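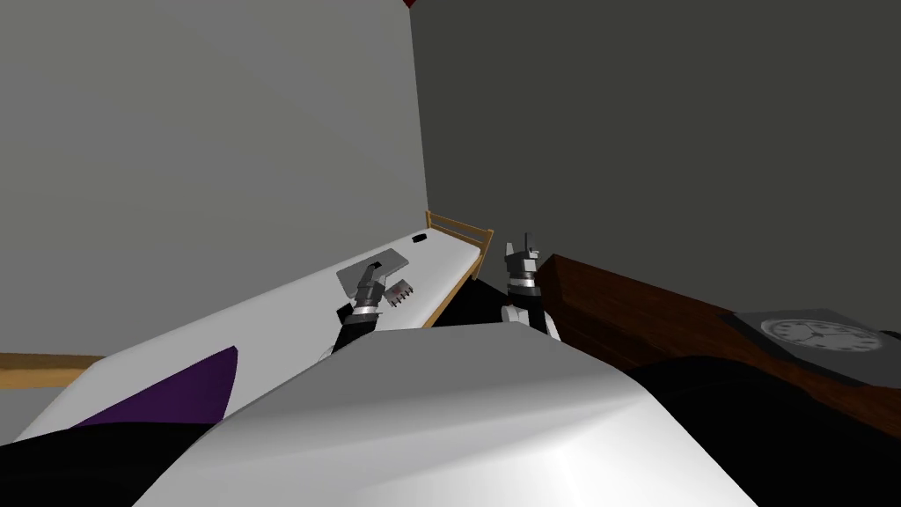
Clearing a bed is the chore most people I ask would hand to a machine first, ahead of washing up and well ahead of ironing. It sounds easy. You pick up whatever has been left there, put each thing where it lives, then straighten the covers. A two-armed robot in a simulated bedroom has plenty to deal with before it gets anywhere near the covers. There is a flat grey thing the size and shape of a thin tablet, a small pale item beside it, something dark up by the headboard, and a purple blanket lying across one part of the mattress. The left gripper is at the flat grey one. The right one is empty, in the gap between the bed and the nightstand.

Flat thing, soft surface
Tidis bedroom set, simulation. The left gripper and a thin object tilted off the mattress.

Can machines do chores yet? Gallery page 3: the bedroom
Words by Wing-yan Au
January 24, 2024

I keep these pages for people who want to know where household robots have got to and don't have time to read papers. The kitchen and the shop floor have their own pages. The bedroom was put off for a long while, partly because there was so little to show. Most demonstrations I get invited to are set at a table, and the table is usually hard, level and well lit.

The work on this page comes from Tidis, a tidying project run out of a rented unit in Bruststead. They have a practice flat, which they call Holtside after the road it used to be on, and a simulated copy of its rooms. Nearly all of the practice happens in the simulated copy. I spent two days with them in October and went back once after that.

What the robot is asked to do

The bedroom job is written as a short list. Take loose objects off the bed. Put them on the nightstand if they will fit, or in a box if they won't. Leave the clock alone. Leave the blanket until last.

The line about the clock was added later. The nightstand in this room has a square grey tray on it with a round clock standing on the tray, so part of the top is already taken. In early runs the robot treated the tray as the best place to put things, as it has a raised border and looks like somewhere things belong. Anything put down there pushed against the clock. A person would slide the clock over a little and carry on. The robot had never been told it could move something that wasn't on its list, so it went on trying the same spot.

Picking up thin things

I had not thought much about how I pick up a tablet from a bed until I watched a machine fail to. I press down on one side of the mattress with my fingertips, the edge lifts, and I get my thumb under it. It takes less than a second and I couldn't have told you I did it.

Grippers with two stiff fingers can do something close to this, and the Tidis one does. It pushes one finger into the mattress beside the object, moves it sideways until it is under the edge, tilts the object up and closes. When the edge lifts cleanly the rest goes quickly. When it doesn't, the object slides along the sheet in front of the finger and the robot chases it. I watched one run where it was chased the whole width of the bed and over the far side.

On a hard table the same object is more difficult in one way, as there is no give underneath, and simpler in another, as it stays put. Several people in the field have told me they would still take the table.

The numbers they gave me

Tidis logged 2,313 simulated runs of the bedroom job before my second visit. I asked how many ended with a clear bed and was told that it depended on what I meant by clear, which I took to be a fair answer after I had seen a few. In some runs everything was off the mattress and one item was on the floor. In others all the objects were on the nightstand and the blanket had gone with them.

So I asked for something smaller. Hung, who looks after the practice flat, set up the real bedroom 16 times while I sat in the doorway with a notebook. Same kind of clutter, moved about each time. My own rule was that the bed had to be empty, nothing could be on the floor, and no person could step in.

It managed it 3 times.

Hung thought this was a decent morning. The misses were mostly thin objects again. One was a jumper that got caught in the wrist, and one was the robot stopping with its arm out and staying there until it was restarted.

Two arms

People ask why you would want two arms for a job that I often do with one hand while holding a mug in the other. For single objects the second arm is mostly spare. In the simulated room it often waits between the bed and the nightstand. Tidis want it there as a place to hand things over: the left arm picks up, passes across, and the right one puts down, so the body doesn't have to turn.

The handover is slow. Both arms stop, both grippers close, then one opens. With a book it works well. With anything floppy the two grippers pull against each other for a moment and the thing usually drops.

The second arm comes into its own with bedding. A blanket can't be straightened from one corner, or at least not by anything that moves as slowly as this does. With two corners held you can pull it level. Finding the corners is the hard bit, and a blanket that has been slept under doesn't show many of them. For now the simulated one is lifted off to the side and counted as done.

Simulated bedroom, real bedroom

I have had letters about this after earlier pages, so it is worth a paragraph. A good result in a simulated room does not mean the machine can do the job in yours. Simulated mattresses are usually much firmer than real ones, and in the simulated room the sheet never rucks up under a finger. The lighting is steady. Nothing has a charger cable attached to it.

The cable matters more than I would have guessed. In the real room at Holtside there was a phone on charge on most of the runs I watched, because that is how Hung's own bedroom looks and Hung laid it out. The robot picked up the phone well enough, then walked its arm away until the cable went tight. It doesn't know about cables. It felt more weight than it expected and gripped harder.

What simulation does give them is the chance to get things wrong all night without breaking anything. The list of where things go, the order to do them in, which arm should reach for what: all that was worked out in the simulated room and has carried over quite well. The touch has not carried over.

How long it takes

I didn't use a stopwatch, but I made tea during one run and came back before the second object had been picked up. Nobody at Tidis pretends this is quick. Their argument is that you would be out at work, so who cares if it takes until lunch. I can see that. I would still want to be sure it hadn't stopped with its arm out and a lamp in its hand.

Would I have one in the house?

Not for the bedroom, and not this year. If you live alone, keep very little on the bed and have no pets, the present version would clear a few things for you on some days. It would need someone on the end of a phone for the others.

There is one group of readers for whom I'd answer differently. Several of you have written to say that bending over a bed hurts, or that dropped things stay dropped until a carer comes. A machine that fetches one named item from the bed and brings it to a nightstand is a much smaller job than clearing the whole bed, and the Tidis robot is a good deal better at it. I asked to see it with a pair of glasses in a hard case and it got them each time I asked. Without the case I was not allowed to try.

Notes and corrections

The kitchen page said the Bruststead unit had a working dishwasher. It has a dishwasher door and racks with no plumbing behind them. I have changed the text.

A reader asked whether the robot makes a noise. The real one does, a steady fan hum and a click when the grippers close. You would hear it from the next room with the door open.

Another asked whether it can change a pillowcase. I passed that on and Hung laughed for some time.

Other pages in this gallery
1. The kitchen
2. The shop floor: shelves, boxes and price labels
3. The bedroom (this page)

The laundry page will go up once I have been back to see the folding.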